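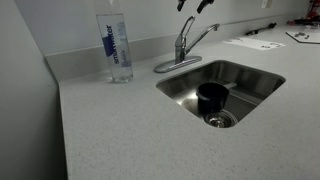

Bancada cinza salpicada e cuba de inox embutida.

Observação do céu > Equipamento > Telescópios > Refletores

Druvix 114 de mesa: 700 euros de promessas e um espelho que até se aguenta

Comecei a desconfiar deste telescópio antes de abrir a caixa. Quando um fabricante escreve «nebulosas como nunca as viu» num tubo de 114 milímetros, ponho logo o travão. Tenho um refletor antigo de 150 no sótão e um par de binóculos que usei mais vezes do que qualquer telescópio, e sei mais ou menos o que cabe dentro de uma abertura destas. Cabe a Lua, cabem os planetas brilhantes, cabem alguns enxames, cabe Orion com boa vontade. O resto é marketing.

O Druvix 114 é um newtoniano de mesa com base motorizada e apontamento por telemóvel. Paguei 700 euros por ele em março, na Moreira, com duas oculares, um buscador de ponto vermelho e uma aplicação que obriga a criar conta. Voltarei à aplicação.

O que vem na caixa

O tubo, a base já montada, as oculares de 25 e de 10 milímetros, uma tampa que cai sozinha quando se inclina o tubo para baixo e um manual de quatro páginas em que duas são avisos sobre o Sol. Os avisos estão certos e deviam ser ainda maiores. As outras duas páginas explicam como descarregar a aplicação. Sobre colimação, nem uma linha, e o meu exemplar chegou descolimado o suficiente para Júpiter parecer um cometa mal desenhado.

Quem já alinhou um espelho resolve isto num serão. Quem comprou o telescópio para mostrar a Lua aos filhos vai concluir que o aparelho é mau, ou que não tem jeito para a coisa, e arruma tudo no armário. Acho isto grave num produto vendido como «pronto a usar em dez minutos».

A ótica

Dou o braço a torcer num ponto: depois de colimado, o espelho primário é decente. Na Lua em quarto crescente, com a ocular de 25, o terminador tem recorte limpo, as sombras dentro das crateras são pretas a sério e o contraste aguenta até perto do bordo. Vi a Parede Reta sem esforço. Em Júpiter vi as duas faixas principais e, numa noite boa, uma terceira que talvez fosse vontade minha.

A ocular de 10 milímetros é outra conversa. Tem a pupila tão apertada que se observa como quem espreita por uma palhinha, e os reflexos internos põem uma segunda Lua fantasma ao lado da primeira. Troquei-a por uma Plössl que tinha numa gaveta e o telescópio subiu logo um degrau. Se fizer as contas, some ao preço uma ocular nova.

O focador é de plástico e tem folga. Ao mudar o sentido do movimento a imagem salta, e a ampliações altas perde-se o alvo. Com o frio fica mais duro e, não sei porquê, mais preciso. Experimentei massa lubrificante e piorou.

O motor e o tal apontamento automático

A publicidade fala em «seguimento silencioso». Silencioso não é. Ouve-se da varanda do lado, segundo o meu vizinho, que é pessoa educada e usou a palavra «curioso». O alinhamento pede duas estrelas brilhantes e aceita quase qualquer disparate: uma noite confirmei Capella por engano quando estava apontado a outra coisa, e a aplicação deu-me os parabéns. A partir daí mandou-me para o telhado da escola três vezes seguidas.

Com o alinhamento bem feito, o alvo fica dentro do campo da ocular de 25 em boa parte das tentativas. Com a de 10, tem de se procurar. O seguimento mantém um planeta no campo durante bastante tempo, e isso agradeço, sobretudo com mais gente a querer espreitar.

As pilhas são um escândalo. Oito, tamanho AA, e o consumo sobe quando a temperatura desce, precisamente quando o céu está melhor. Existe uma entrada para alimentação externa, mas o cabo é vendido à parte e a ficha tem um diâmetro que não encontrei em loja nenhuma daqui.

A aplicação

Chama-se Pleltolport e não consegui perceber quem escolheu o nome nem o que significa. O catálogo anuncia 600 objetos. Com o filtro «visíveis com o seu telescópio» ligado, ficam 396, e mesmo esse número é de um otimismo que dá que pensar. Estão lá galáxias de magnitude 13, que neste tubo e sob o céu de uma vila iluminada a LED branco não existem. O principiante aponta, não vê nada, aponta a outra, não vê nada, e a aplicação insiste em mostrar-lhe uma fotografia a cores do que devia estar a ver.

Escrevi ao apoio técnico. Respondeu uma tal Stela Iordache, com simpatia, a explicar que as imagens são «ilustrativas da experiência» e que a lista de objetos seria revista na próxima versão. Já houve uma atualização desde então. As galáxias continuam lá.

O modo noturno, com o ecrã a vermelho, funciona bem, exceto nos avisos de localização, que aparecem em branco no máximo do brilho. Adeus adaptação ao escuro, mais vinte minutos à espera.

O que dizem os outros

Antes de comprar li o que pude. A crítica de Digby Ellery, que muita gente cita nos fóruns, é elogiosa do princípio ao fim e não menciona o focador. Carleen Katene foi mais comedida: gostou do espelho, detestou a base, e recomenda a versão sem motor. Tendo a concordar com ela, embora ache que foi branda com as oculares. Vaughan Lockyer diz ter separado componentes de duplas que, pelas minhas contas, estão no limite teórico da abertura. Pode ser que tenha um céu melhor do que o meu. Também pode ser que tenha visto o que queria ver, doença de que todos sofremos.

Desconfio ainda das fotografias que acompanham quase todas as críticas. Aquele Saturno com a divisão de Cassini perfeita é resultado de vídeo empilhado e tratado, muitas vezes com câmaras mais caras do que o próprio telescópio. À ocular, Saturno é pequeno. É lindo, arrepia na mesma, mas é pequeno, e quem compra devia sabê-lo.

Para eclipses, serve?

Perguntam-me isto muito. Para os da Lua serve, e nem precisa de ser este: com a ocular de 25 o disco inteiro cabe no campo e acompanha-se bem a entrada na sombra. Uns binóculos num tripé fazem quase o mesmo, com a vantagem de se usarem os dois olhos. Para os do Sol, só com filtro próprio à frente do tubo, bem preso e verificado antes de cada uso. O filtro não vem incluído. A Dolell vende um com o diâmetro certo, que não experimentei e sobre o qual não me pronuncio. E o buscador tapa-se ou tira-se.

Comparação rápida com o que já tinha

Pus o Druvix ao lado do meu 150 velho, que custou bem menos em segunda mão e não tem motor nenhum. Em M13 o velho ganha sem discussão: começa a resolver estrelas na periferia, ao passo que no 114 o enxame é uma bola de algodão com algum grão. Na Lua ficam mais próximos do que eu esperava. Em transporte ganha o Druvix, que vai no banco de trás com cinto posto e se monta em cima de qualquer mesa firme. O problema é arranjar mesa firme. A de jardim treme, a de plástico do café treme ainda mais, e o muro da minha mãe tem a altura certa mas só deixa ver para norte.

Veredicto

Por metade do preço, sem motor e com uma ocular curta que prestasse, recomendava-o sem grandes reservas. A 700 euros, não. Paga-se o motor ruidoso, a aplicação que exagera e a conta que não se pode apagar sem enviar um e-mail. O espelho é bom e merecia melhor companhia.

A favor: ótica primária, tamanho, seguimento aceitável nos planetas.
Contra: focador, ocular de 10 mm, pilhas, catálogo inflacionado, manual inexistente na prática.

Nota: 2 em 5.

Publicado a 13 de maio de 2025. O telescópio foi comprado com o meu dinheiro. Carleen Cartwright escreveu a perguntar se a tampa do tubo também lhe cai a mais alguém: a minha cai, resolvi com uma tira de feltro colada por dentro.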